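Crumbs, Marble and a Good Small Brush: A Morning with Erlinda Dela Peña

Erlinda Dela Peña has been cleaning up after other people's breakfasts for most of her working life, and she will tell you so with a great big laugh before you have even got your coat off. She ran the dining room at the Bragança guesthouse until she retired in February, and these days she teaches a little evening class on keeping house, which fills up so fast that her friend Haiyan Fu has to keep the waiting list in a notebook by the phone.

I had come to ask about tabletops. It took us a while to get there (first there was coffee, and then a very good almond cake), but once she started she did not need much help from me.

"People reach for the wet cloth first," she said. "Every time! You have crumbs, you have a bit of sugar, maybe some grit off somebody's sleeve, and you put water on it and push it all over the stone. Now you have paste. Sweep it dry, then wipe."

Her tool for this is the plain little hand broom and dustpan, the kind that comes as a pair and costs next to nothing. She keeps one set for tables and another for floors, in different colors, and heaven help the person who mixes them up. The table set is always green - her mother's was green, and she has never seen a reason to change.

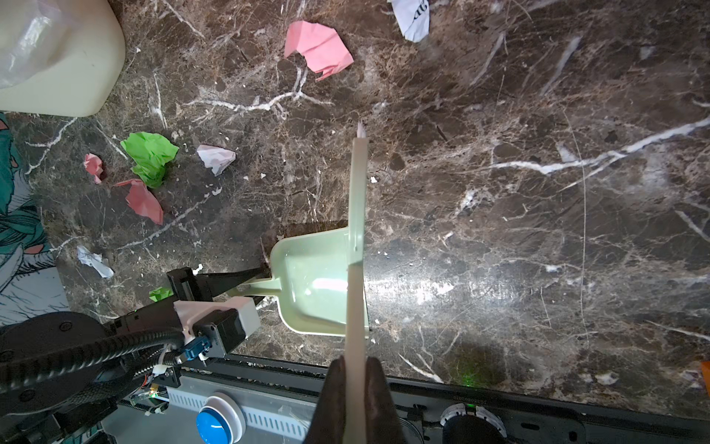

On dark marble

The brown marble with the pale veins is a stone she has strong feelings about. "Beautiful, and it hides everything," she said. "All those white and tan streaks running every which way, like lightning. You look at it and you think it's clean. Put your hand flat on it and you'll know."

So that is what she teaches. Hand first, then broom. Set the wide lip of the dustpan flat on the stone, hold it still, and bring the crumbs to it in short strokes. Junhao Tan, who took her class last winter and now looks after the tables at a tea room called Cindivine, told me he had been chasing the pan across the table with the brush for years. "She stood behind me and said, 'Who is moving, you or the pan?' I still hear it," he said.

I asked about worn bristles, having a rather sad brush of my own at home. She was kinder about it than I expected. A few frayed ends don't bother her on a table, as long as they're soft and clean, but once they splay out so far that they flick the crumbs past the pan, the brush goes off to the garage and begins a second life among the flowerpots. She washes hers in warm water with a drop of dish soap and hangs it up by the handle to dry, never standing on its bristles.

And then the wiping, which she had been waiting to get to. A soft damp cloth, a dry one right after it, and no vinegar or lemon anywhere near marble. She once watched a guest squeeze half a lemon over a stain to be helpful, and she told me that story twice, with gestures.

Before I left she swept up after our cake, talking the whole time about her sister's new kitchen in Devmont, and sent me home with two slices wrapped in wax paper.

Interview by Marcus Crenshaw | Contact the editor | © 2024 Fumance Home Pages | Back to top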